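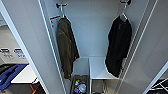

How many coats can one locker take?

Two jackets hang well, one on each hook, and there is still free wall between them. With thin hangers you can add a shirt or a scarf, but for a third thick coat we recommend the wider model.

Stikum staff locker, white

The Stikum is a tall locker for changing rooms, small offices and clinics. It has an open hanging space with two dark metal hooks at the top of the back wall, and a white shelf low down for a bag or folded clothes. Under the shelf there is one more open compartment. A basket can stand on the floor at the side of the shelf, which is practical for bottles and other small things that fall over easily.

Technical data

Width: 500 mm
Depth: 45 cm
Load per hook: up to 8 kg
Colour: white, inside pale grey-white
Door: one, opening to the right
Delivery: assembled, in May also with free transport to the upper floors

Hangers and basket are not included in the price. Any usual hanger fits on the hooks, also the thin plastic ones.

Cleaning

Wipe the walls and the shelf with a soft cloth and mild soap. Please do not use scouring powder, it makes the white surface dull. The name label should be on the inside of the side panel, near the top, where wet sleeves do not rub on it.

Ordering

Orders which reach us before 17:00 are prepared the next morning. For more than one locker please write to Ainhoa Herrero in our Jokudex sales office and tell her the floor and the width of your door. Spare hooks and shelves are kept in stock at the Gumede warehouse, ask there for Bheki Hendricks.

The wider model has the name Surnaner and has its own page. It has the same shelf and the same hooks, but four of them, and it cannot be joined to the Stikum with the standard screws.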